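Kombo Play Kitchen Working Group
Minutes of the meeting held on Fri 25 September

Present: Caroline Nyamweya (chair), Godfrey Gachanja, Jitendra Kandpal, Odair Rangel (minutes)
Apologies: Jacinto Ayala

1. Minutes of the previous meeting

Agreed as correct, with one change. Item 4 should read "pale yellow" where it had "cream". OR to amend the stored copy.

2. Matters arising

The order with Zerkau for replacement storage tubs has been placed. Delivery is expected in the week after next. GG asked whether the lids were included in the price. CN confirmed that they were.

The return of the cracked serving dishes to Fitilent is still open. JK has written twice and will telephone.

3. Contents of the tabletop set

JK tabled the draft contents sheet. The group went through the tableware first.

Colander: the pale green oval one is to stay. GG noted that the rim is smooth and had passed the edge check. No change.

Plates: the large mauve plate and the small blue plate are both kept. CN asked whether the two sizes should be sold together or listed apart. Agreed to list them apart, under separate part codes, as spare plates are the most frequent request.

Cup: the teal-green cup with the small handle is kept. The sheet calls it "blue cup" in one place and "green cup" in another. To be made "teal cup" throughout.

4. Play food

Strawberries: the two in the present layout do not match in shade, one being darker than the other. OR suggested asking Brunia for a single colour reference. GG preferred to leave them as they are, since the sheet states only "strawberry, red". Left as they are for this run, to be looked at again in June.

Banana: the partly peeled type is kept. JK reported that the splayed peel takes up more room in the tub than the closed type. A trial pack is to be made before the tub size is fixed.

Orange slice: kept. The sheet should say "slice" and drop the word "half".

Ketchup bottle: the red bottle carries a Heinz label. CN asked that the contents sheet describe it by type only, as "sauce bottle, red, white cap". Agreed. Whether a labelled bottle can go in the sold set is to be settled before the next meeting.

5. Layout board

The white board shows smudges on its surface. GG to try a damp cloth first and report. The small holes in the board are to be left open. A request to cover them with white discs was discussed and not taken up.

6. Stock

OR reported 393 tubs of the earlier type in store. These will be used up before the Zerkau tubs are issued. Seven of the shelf labels are out of date and will be reprinted.

7. Any other business

JK asked for the contents sheet to be kept to two pages. Agreed.

Actions

OR: amend previous minutes; reprint shelf labels.
JK: telephone Fitilent; correct the cup and orange entries; make the trial pack.
GG: clean the board.
CN: decide on the labelled bottle with JA.

Layout as discussed under items 3 to 5:
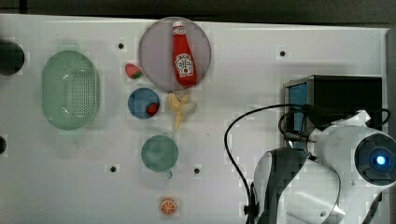

The next meeting will be held in the same room, three weeks from today. Papers to OR two days beforehand.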